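Haque学院机器人社团开放日参观记录

十二月去了一趟Haque学院，参加他们机器人社团的开放日。我们学校明年想在选修课里加一个机械臂方向，教研组让我先去看看别人怎么上，回来写个材料。下面按参观的顺序记，后面附几条对我们自己开课的想法。

路上和签到

从地铁口出来到学院东门要走一段，路在修，导航给的那条小路不通，得绕到加油站那边。签到在实训楼一层，发一张纸质的参观路线和一个名牌。路线上写着上午九点半开始，实际快十点才进场，前面那拨家长还没出来。签到表是按单位编的号，我拿到的是47号，后面还有人在排。

实训楼一层是数控和焊接，二层是电气，机器人社团在三层，占了走廊尽头的两间教室。一间放实物，一间是机房。我原来以为主要看实物那间，结果大半个上午都待在机房里。

社团的基本情况

社团的名字叫Skillura，挂在自动化专业下面，其他专业的学生也能报。平时每周活动两次，一次讲课，一次自己做。讲课由专业老师带，自己做的那次由高年级学生值班。

学生入社第一学期不碰真机械臂，全部在仿真里做。带队老师的说法是，真机器排队时间太长，一个小组一晚上轮不到几次，新生又不知道该看什么，往往是站着等。仿真里每个人一台电脑，错了就重来。第二学期通过一个小考核，才进隔壁那间教室。

他们这学期的项目叫Gena，内容是让仿真里的机械臂抓取和放置小积木块。任务本身很简单，但是从场景搭建、相机设置、动作采集到最后训练模型，整个过程学生都要走一遍。一个小组5个人，分工自己定，期末交一份报告、一份数据和一段演示。

机房里看到的

机房的投影上轮流放各组的画面，学生坐在自己的位置上操作，参观的人可以站在后面看，也可以提问。我跟了其中一个小组，他们做的是一块带圆凸点的黑色方形积木，桌面用的是粉色和浅绿色混在一起的斑驳纹理。

每个小组都要设两种视角。一种装在手腕上，跟着夹爪走，看得近，镜头用的是鱼眼，四角是黑的；另一种固定在场景里，能看到桌子和机械臂的大部分。

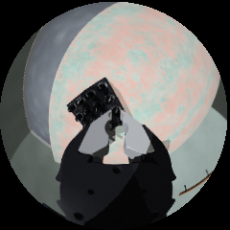
手腕视角的设置花的时间最多。学生说刚开始把相机放得太靠前，夹爪闭合的时候手指挡住了要抓的东西，训练出来的模型到最后一小段就乱动。后来把相机往后挪，视场角调大，才好一些。调相机的那两次课，全组都在改参数、看画面、再改参数，记录表上写了满满两页。他们把这张表打印出来贴在机位旁边，每一行是一组参数和一句备注，备注写得很随意，有"太歪""还行""夹爪糊了"之类的。我觉得这个做法不错，比要求学生写规范的实验记录更容易坚持。

纹理也是学生自己换的。项目要求同一个任务至少用几种不同的桌面，颜色和花纹要拉开差距，免得模型只认得一种背景。所以各组的桌面看上去都很花，有的组选了格子，有的组选了木纹，我跟的这组选了那种像云一样的斑块。负责场景的学生说，他们先随机生成一批，再把实在看不清积木的挑掉。黑色积木放在浅色花纹上还容易分辨，换成深色桌面就麻烦，影子和积木混在一起。

光照也是可以调的。他们在场景里放了一个方向比较斜的光源，机械臂的影子会落到桌面上，拖得挺长。旁边有位参观的老师问为什么不把影子关掉，学生回答说试过，关掉以后画面干净了，可是隔壁那间实训室下午有太阳，真机器的桌面上也有影子，第二学期还是要面对，不如现在就留着。
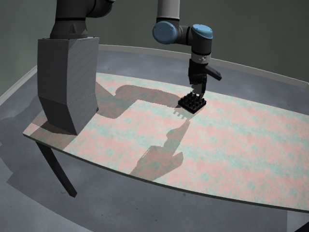 动作采集用的是手柄。学生左手控制移动，右手控制旋转和夹爪，一条数据从机械臂离开初始位置开始，到积木放好、夹爪抬起为止。我也上手试了几次。移动还好，旋转很不习惯，积木稍微转了一个角度，我就要来回对很久。值班的高年级学生在旁边提醒，先在高处把角度对好，再往下走，到了桌面附近尽量只动一个方向。照着做确实顺一些，但我采的那几条最后都没有留下，时间太长，中间停顿太多。

我跟的这个小组到开放日那天一共采了736条，全社加起来是3,258条，数字写在机房白板的右上角，每次活动结束由值班的人更新。数量不算多，老师也没有要求他们往上堆。带队老师更看重的是筛选，每条数据都要有人回放一遍，碰倒了、夹空了、绕远路的要打上标记，不能直接删，要留在另一个文件夹里，期末报告里要写清楚失败的都是哪些情况。

回放这一步我看得最久。两个学生一组，一个放，一个记。放到夹爪靠近桌面的那一段会慢下来，一帧一帧看。有一条他们争了好一会儿，一个学生认为积木已经放稳，另一个认为夹爪松开的时候高度还不够。最后两个人把固定视角和手腕视角并排打开，又看了一遍数值，决定标成"待定"，留给小组讨论。

积木和桌面靠得很近的时候，光看固定视角很难判断有没有接触，影子能帮上一点忙，但影子的方向又跟光源有关。带队老师借这条数据给在场的学生讲了十来分钟，讲的是接触判定，从几何距离讲到接触力，再讲到仿真步长取得太大会出现什么现象。这部分在他们的讲义里排在后面，老师看正好碰上了，就提前讲。学生听的时候有人在做笔记，也有人趁机把自己那组的同类数据翻了出来。

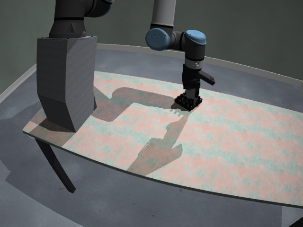
实物教室

隔壁的实物教室只看了二十分钟。机械臂周围贴了黄线，参观的人站在线外。当天安排的是第二学期的小组在做标定，大部分时间在移动标定板、记录点位，看起来比较枯燥，有些家长待了一会儿就走了。

我问了两个问题。一个是仿真里训练的模型搬到真机器上效果怎么样，值班学生说直接搬过来基本不能用，要再采一批真机数据补训，这学期还在做，没有结果可以给我看。另一个是设备维护，他们是学院统一报修，社团自己只管夹爪上的橡胶垫，磨坏了就换。

墙上贴着安全须知，一共一页纸，字很大。每个学生进这间教室之前要当着老师的面按一次急停，再复位一次，签字以后才能操作。这一条我们可以直接拿来用。

关于Breminent比赛

社团每年春天会选几个小组去参加Breminent，这是他们那边几所院校一起办的校际赛，有仿真组和实物组。Skillura往年两个组都报过，去年只报了仿真组。带队老师不太主张把平时的活动全变成备赛，他说有一年就是这么做的，比赛结束以后社团有一个多月没什么人来。

比赛的规则我拿了一份。仿真组是现场公布场景，给选手一个晚上的时间调整，第二天上午评分。评分里有一项是看数据记录，占的比例不小，要求能说清楚每一批数据是谁采的、什么时候采的、筛掉了哪些。这和他们平时的做法是一致的，学生准备起来不算额外负担。

实物组的规则还在改，场地尺寸没有定，我这份上面是空着的。

几点想法

一、先上仿真是可行的。我们现在的机房，显卡差一些，但跑一张桌子、一台机械臂、一块积木的场景应该够。需要先找一台机器装起来试，看看帧率，再决定要不要申请换卡。手柄要另外买，按小组数买就行，多备两个。

二、课时要留够。他们光是相机设置就用了两次课，场景和纹理又是一次，如果按我们一学期的选修课排，采集和训练会挤到最后几周。我建议第一学期只做到采集和筛选，训练放到下学期，或者由老师统一训练，学生只看结果、分析问题。

三、回放和标记这件事值得单独安排课。学生在争论一条数据算不算成功的时候，问的问题比听课时多，而且都跟具体画面有关。标记的类别不要太细，他们用的是成功、失败、待定，失败后面再写一句原因。

四、记录表照搬他们的做法，打印出来手写，贴在机位旁边。

五、比赛第一年不考虑。等有学生完整做过一遍以后再说。

其他零碎

中午在学院食堂吃的，参观的人凭名牌可以买套餐，窗口在二楼左手边。下午还有一场面向家长的招生说明，我没有参加。

要了他们的讲义目录和那份一页纸的安全须知，已经放在教研组的共享文件夹里，比赛规则也在里面。讲义全文他们说要等这学期结束修订完再给，到时候我再去要。还有一个没来得及问的问题是软件授权，他们用的仿真平台是学院统一装的，学生回宿舍能不能用、毕业以后能不能用，都不清楚，下次联系的时候一起问。

如果教研组还要派人去看，建议避开开放日，挑一次他们平时的晚间活动去，人少，能在机房里多坐一会儿。带队老师说提前一周打招呼就可以。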